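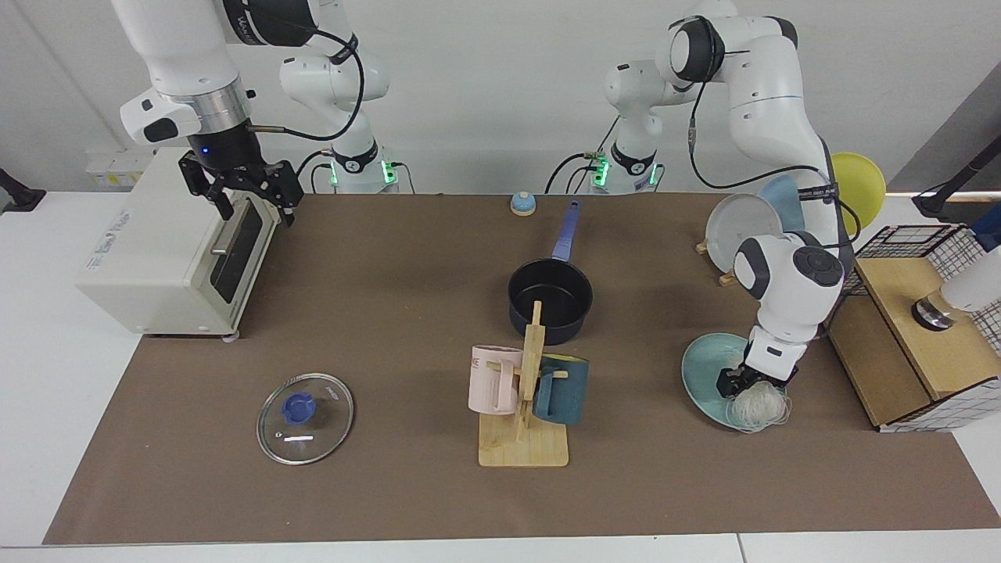
*A toaster oven on brown paper matting.*

**Minutes of the Last Quarter**

The Drilemholm Basketball Association records that the final match of the season was played in April, at home, against Paria. Neither club could rise or fall in the table. The Association nevertheless required that the match be completed, under the rule that every fixture shall be honoured.

Attendance was entered as 1804. The gate was counted again at half-time, as the hall had not held such a number before, and the figure was allowed to stand.

At the start of the last quarter Drilemholm trailed by 13 points. The home captain applied for a time-out, which was granted. The captain then informed the bench that the knee would not last another season, and asked that this be kept from the crowd until the whistle. The bench agreed. The request is entered here with the captain's later consent.

Play resumed. The visitors, who had a long coach journey by way of Plurkovness ahead of them, were seen to look often at the clock. Drilemholm scored from the corner, then from the line, then from the corner again. With around 48 seconds remaining the margin was 2 points.

The captain received the ball beneath the Csizmadia stand — named after the firm that paid for the seats — and did not shoot. It was passed to the youngest member of the side, who had not scored all season and who plainly did not want it. The shot struck the ring, rose, and fell outside. Paria kept possession until the end.

The result was entered as a defeat. The referee's report notes that the home side remained on the court for some time after the lights over the far basket had been put out, and that the youngest player was made to take the shot again, and again, with the captain standing under the ring to return the ball.

No fine was imposed for the late use of the hall.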